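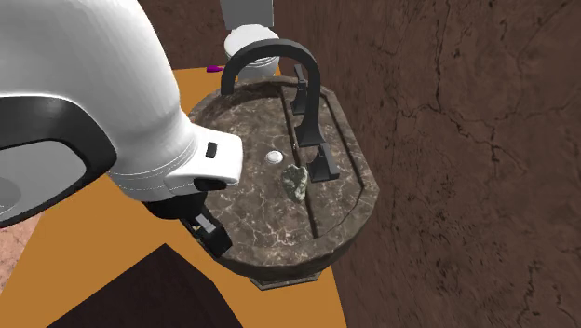 *Our simulated bathroom: marble sink, one rock, and a toilet at the far end.*

I've been meaning to write up what the robotics club has been doing since April, and as I've got a free evening and a full teapot, let's go!

We meet in the computer room at college, and this term we split into two groups. Arnout Kuipers took the people who like soldering. I went with the simulation lot, which means Bart, Comfort and me squashed round one decent graphics card. The project is called Grutex (Comfort's word, it means nothing at all, we love it) and the job sounds tiny. Get a robot arm to pick a rock up out of a sink.

Why a rock? Tidy shapes were getting a bit comfortable for us. With a cube you know where the flat sides are and you can more or less write the grip down on paper. A lumpy thing is so much more fun — you come in from one side and there's a lovely place to squeeze, you turn the wrist a little and there's nothing but a slope.

The sink was Bart's idea and it has given us plenty to think about. There's a rim to get over, there are taps to steer round, and the basin has a groove along it that the rock likes to lean against. Our first planner treated the whole sink as one solid box, so it flatly refused to reach inside. Comfort rebuilt the collision shape in 9 pieces over a weekend and suddenly the arm would go in. I may have cheered.
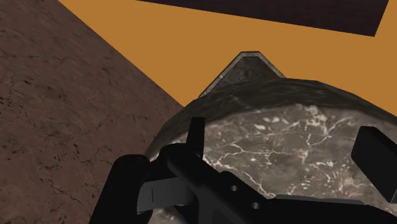

*Fingers apart over the veined stone, seen from down by the gripper.*

I could stare at this close view all day. The wide views are good for checking the elbow, but the near one is where you learn whether your approach angle is any use. We save both for every run now, and the folder is up to 400 runs, which Marlene Hellwig (she looks after the college server, and is very patient) has asked us to please thin out.

Things I've changed this month:

- slower descent for the last bit above the basin
- random starting turn for the rock
- new wall and floor textures, so we don't get too fond of one look

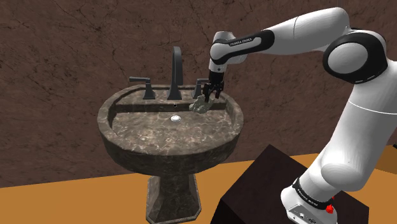

The next job is the release. We want the rock set down gently somewhere sensible, and at the moment our code for letting go is two lines long and has no manners. Bart thinks we should lower until we feel contact and then open. I'd like to try a fixed height first as it's quicker to write, and we can compare them properly after that.

If you're at college and fancy joining in, come along, you don't need to have touched a simulator before. Comfort hadn't in the autumn, and she's now the one explaining friction settings to me! Bring a laptop if you have one, and a mug.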